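4. Edition statements and how they were recorded

4.1 Source of the listings

The listings used in this section come from the sale records of two businesses, the Studer gallery in Lesville and the Vigfúsdóttir auction rooms in Gustberg. Both handled signed reproductions of historical paintings through the whole study period, and both kept the seller's original wording along with their own catalog entry. That second point mattered more to us than the size of the archives. A catalog entry written by a house tends to be tidy, and the tidying removes the wording that we wanted to look at.

After duplicates were taken out, 3,968 listings remained. A listing counted as a duplicate if the same numbered impression came up again from the same seller without having been sold in between. If it had been sold and then came back under a new owner, it stayed in as a separate listing, as the new owner had usually written a new description. Most of the listings are for prints on paper. The canvas group is smaller, at 922 listings, and it is the one this section deals with. The paper group is taken up again in Section 5, where price is discussed.

All listings were closed to additions on December 18, 2020. Records that reached us after that were left out, including a box of Studer consignment slips found during shelving work. We have looked through those slips and they do not seem unusual, but they were not coded.

4.2 What counts as an edition statement

Buyers and sellers use the phrase "limited edition" loosely. For our purposes an edition statement is any part of a description that tells the reader how many impressions exist or which one is on offer. The simplest form is the fraction, with the number of the impression over the size of the edition. Many sellers of canvas prints do not give it. They write "signed and numbered" and stop there, or they give the number of the impression without the edition size, which tells a buyer very little.

A second group of statements covers impressions outside the main run: artist's proofs, publisher's proofs, printer's proofs and presentation copies. Older lithographic practice kept these few in number and marked them by hand. In the canvas editions we looked at, proofs are often sold through the same channels as the numbered run and at a higher asking price, and the description rarely says how many of them were made. We coded a proof statement as complete only when it gave both the class of proof and the size of that class.

A third group is harder. Some publishers issued one painting in several sizes, each with its own edition. A small canvas, a medium canvas and a "museum" canvas might all carry low numbers over modest totals, and a buyer who reads only the fraction on the work in hand will think the image is scarcer than it is. Where the description named the other sizes, we coded it as an open multiple edition. Where it did not, but we knew of the other sizes from the publisher's own price sheet, we coded it as a closed multiple edition. The names are ours and are not used in the trade.

Figure 3. Shoe-shaped pads on a yellow workbench.
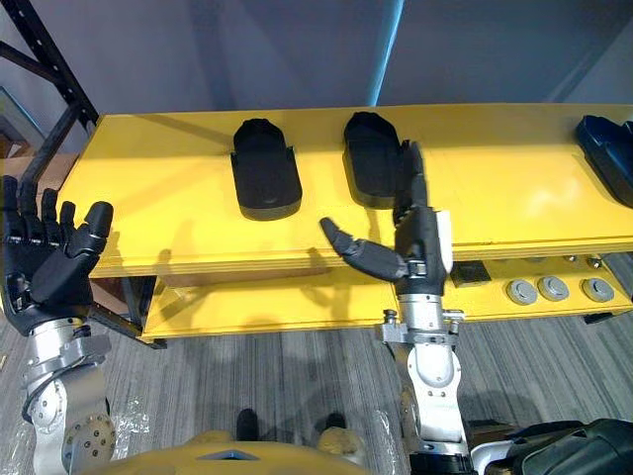
Open editions signed by the artist were kept in the set if the seller called them limited. There were fewer of these than we had expected. Leaving them out would have made the descriptions look more accurate than they are.

4.3 Coding

Coding was done in two passes. In the first, Oľga Čierny read every canvas listing and marked the exact words that made up the edition statement, without judging whether the statement was complete. In the second pass the marked words were sorted under nine headings, which are listed in Appendix B. Splitting the work this way was slow, but it kept us from reading a complete statement into a vague one because the rest of the description sounded confident.

Certain phrases caused trouble from the start. "From the sold-out edition" was treated as an edition statement of the weakest kind, as it says that an edition existed and nothing more. "Rare" and "hard to find" were not treated as edition statements at all. "Low number" was included, with some doubt. Sellers of military and historical prints often place weight on a low number, a habit carried over from etching and drypoint, where the plate wears and early impressions can be better. A giclee is printed from a digital file and the first impression should look the same as the last. The preference for low numbers is real in the price data all the same, and we did not think it was our place to code it away.

Descriptions of the signature were recorded separately. "Handsigned," "hand signed," "signed in paint," "signed on the canvas" and "signed lower right" do not mean the same thing, and the last of these can refer to a signature in the original painting that was simply reproduced with everything else. We looked for a plain statement that the artist had signed the object on offer. When the description said only "signed," the listing went under unclear, even if a certificate was mentioned.

4.4 Certificates

A certificate of authenticity was mentioned in most canvas listings. In 313 of the 922, the certificate was the only place where the edition size appeared; the listing itself gave no total, and we knew the number only through a transcript or a scan kept with the record. We find this worth noting. The paper certificate travels badly. It is taped to the back of the frame, or put in a drawer, or lost when the canvas is stretched again, and once it is gone the edition size goes with it unless the publisher has kept a register that can be checked.

Publishers differ here. Some write the fraction on the front of the canvas in paint pen, near the signature. Others write it on the folded edge, where it disappears under the frame, or on the stretcher bar, which may later be replaced. A few print the edition size in the margin of the paper version only and leave the canvas version to the certificate. None of these choices is wrong by the rules of the trade as they stand, and none of the publishers whose sheets we read claimed to follow a common standard.

The certificates themselves were plain documents. They gave a title, a medium, an image size and a signature that was usually printed. The word giclee appeared in most of them, though it was spelled with and without the accent and sometimes stood beside "canvas transfer," a different process in which a printed layer is lifted from paper and laid down on cloth. Nineteenth-century subjects were no better documented than aviation or naval ones. We had thought that collectors of Civil War subjects, who are often careful about uniforms and dates, would demand more from the paperwork — the records do not show it.

Figure 4. Black molded soles on a shelf.
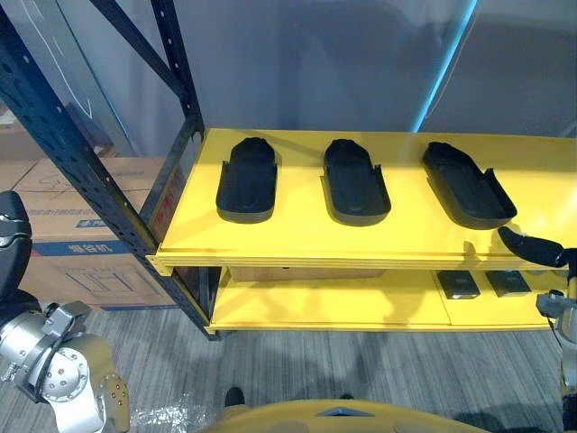 The Vigfúsdóttir records are the fuller of the two on this point. The house began asking for a photograph of the certificate as a condition of sale in September of the third year, and from then on its catalog entries quote the edition size directly. The Studer gallery never made this a rule. Its staff copied certificate text by hand when they had time, and the copies contain errors, mostly in image size. We corrected an error only when the publisher's sheet settled the matter. Otherwise the figure was left as written and flagged.

4.5 Subjects and repeat images

Some paintings appear again and again in the set, and this affects the results. A well-known battle scene may have been issued on paper first, then on canvas, then again on canvas as an anniversary edition with a fresh run of numbers. Each issue can be described truthfully as limited. To a buyer who holds the first canvas edition, the anniversary edition looks like a broken promise, and several letters in the Gustberg files say so in strong terms. The publisher's usual reply is that the size or the border is different. We did not try to judge these disputes. We recorded an anniversary edition as a separate edition and noted the earlier one where it was known.

Portraits of officers were less often reissued than scenes with many figures. Camp scenes and winter scenes were reissued most. We have no firm account of why, though winter scenes sell well before the holidays and may simply have been offered more often.

4.6 Limits of the record

The two businesses are not a sample of the trade. Both are in mid-sized cities, both depend on consignments from private homes, and neither sold many works above the middle of the market. Large publishers who sell directly to collectors are present only when their customers later resell. Online marketplaces are absent. A seller writing for a marketplace has different habits from one filling in a consignment form at a counter, and we would expect the wording there to be looser.

There is also the matter of lost wording. Some early Studer forms had a printed line reading "Edition" with a short blank after it, and the blank was too small for a full fraction. People wrote what would fit. When the form was changed and the blank made longer, complete fractions became more common at once. Part of what looks like carelessness in the early listings is therefore the work of the form. We kept the early listings in but report them separately in Table 6, and readers who wish to set them aside can do so without changing the order of the headings.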